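Diary, Wednesday, before the night visit

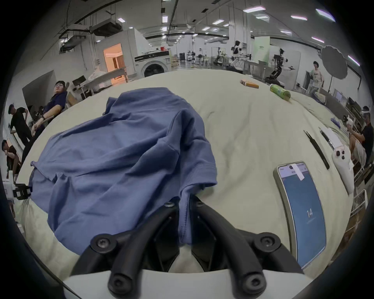 Vol. 4, p. 100

Up at six to get the binder in order for the Gendex surveyor. Twelve tabs. I had eleven. The missing one was "Tab 9, Emergency Preparedness," and I found it in my car under the emergency blanket.

Gendex is who Bratenon picked to accredit us this time. The last outfit wanted to see handwashing. Gendex wants to see the policy on handwashing, the log of who has read the policy, and the policy on logs. Our whole manual now runs to 2,503 pages. Borislav Petek printed it at the Brorbridge office on Monday and the printer has not spoken to any of us since.

The surveyor rode along with me for two home visits. Mrs. Berisha first. I did her blood pressure, her foot, her pills, and then sat through the coffee, which you cannot refuse. The surveyor refused it. Mrs. Berisha asked her if she was ill. Then she asked me, loudly, whether this was the lady who was going to close us down. I said no, she's the lady who gives us the certificate. "For what?" said Mrs. B. I said for quality. She looked at my shoes.

Second visit went fine except that I was asked to state our mission. I got as far as "compassionate" and then gave her the slogan from the fridge magnet. She wrote something down. It was longer than what I'd said.

Back at the office by three. Borislav wants a press release ready for when we pass, and his draft calls us "a leading provider." I asked who we were leading. He said that was the kind of question that got us 20 findings last time.

We get the result in October. There's talk of a cake, and of a plaque costing close to what a new blood pressure cuff would. I would like the cuff. Mine hisses.

Mileage still not done. Night visit at eight, other side of the river, bring the spare batteries.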